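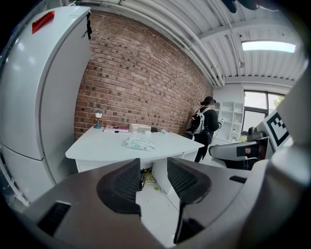

In Defense of the Half-Empty Refrigerator

When I was a child, a full refrigerator meant that things were going well. My mother would come home from the market on payday and we would all crowd around to watch the shelves fill up, and I remember the milk going in last because there was never quite enough room for it and something always had to be moved. I have carried that feeling into adult life without ever really looking at it. For most of the 17 years I have been cooking for a household, I would have told you that a good kitchen was a stocked kitchen, and that a person who opened the door and saw bare shelf had let somebody down.

I have changed my mind, slowly and with a good deal of grumbling, and I would like to make the case to anyone who is still where I was.

It started with mustard. We were moving from our old apartment on Bansal Street to the place we have now, and I had to empty the thing completely, down to the drawers. I found four jars of mustard, two of them the same kind. I found a tub of something from Zumitz, the little deli we used to walk to in the summer, and I could not tell you what it had been when it was young. I found a bag of parsley that had turned to soup. I am a careful person, I think. I balance my checkbook and I return library books. And I stood in that kitchen with a trash bag and felt as though I had been caught at something.

The odd part is how little of it I had wanted. Some of it I bought because it was on sale, and some because a recipe called for a spoonful, and a great deal of it, I am sorry to say, because I liked the idea of being the kind of person who would use it. There is a certain fennel that I must have bought a dozen times. I love the look of fennel. I love carrying it home with the green part sticking out of the bag. What I do not do, on an ordinary evening when I am tired and everyone is hungry, is cook it.

So when we got to the new place I made a rule for myself, which was that nothing new would come in until I could see the back wall of the shelf it was going on. I thought I would last a week. My family thought so too, and they were kind enough to say it only once. That was in August, two years ago, and with some lapses around the holidays we have lived that way ever since.

The first thing I noticed was that I began to cook what we had. That sounds too simple to be worth writing down, but I had been cooking for years without doing it. I would decide on a meal, go and buy the meal, and push the older food back to make space. Now I open the door, see half a cabbage and some eggs and the end of a block of cheese, and supper more or less picks itself. A few of these suppers have been strange. There was one with beets and noodles that we don't discuss. But most have been perfectly good, and several have been so good that I was sad not to be able to make them again, the leftovers that went into them having been one of a kind.

The second thing was the shopping. I had always done one enormous trip and come home cross. These days I stop at Zudham, the grocery on the corner by the bus stop, a few times a week, and I buy what will fit in one bag. I know the objection, and it is a fair one. Not everyone has a store on the corner. When we lived out in Julevness the nearest one was 43 minutes away by car, and if you had told me then to shop lightly and often I would have laughed, or possibly thrown something. If you live far from a store, or work odd hours, or have three teenage boys at home, you need a full refrigerator and you should have one with my blessing. I would only say that full and crowded are two different conditions, and that even in Julevness I did not need the second jar of mustard.

There is also the matter of thrift, where I expect an argument. My own aunts would give me one. They bought in bulk, and they froze and canned and saved, and they raised big families on very little money, and I would never call that foolish. But they knew what was in there. My aunt could tell you from the porch what was on the second shelf and how long it had been sitting. What I had been doing looked like her kind of thrift from the outside, with the big packages and the coupons, and then I was throwing a third of it away. Food you get for half price and never eat was expensive food.

I do miss the feeling, sometimes. I will admit to that. When company is coming and I have done a proper shop, and there is a ham in there and two kinds of pie, I open the door more often than I need to, just to look. I suspect I will always be a little bit the child standing there on payday, and I don't think there is any harm in it a few times a year.

But on a regular night I have come to like the space. I like being able to see the light at the back. I like putting a pot of soup in without taking everything else out first, and I like that when one of the children asks whether there is any yogurt, I know. Tonight there is half an onion, a jar of olives, some cold rice, and a piece of chicken that ought to be used, and I have been turning that over in my mind the whole time I have been writing this. I believe I will fry the rice.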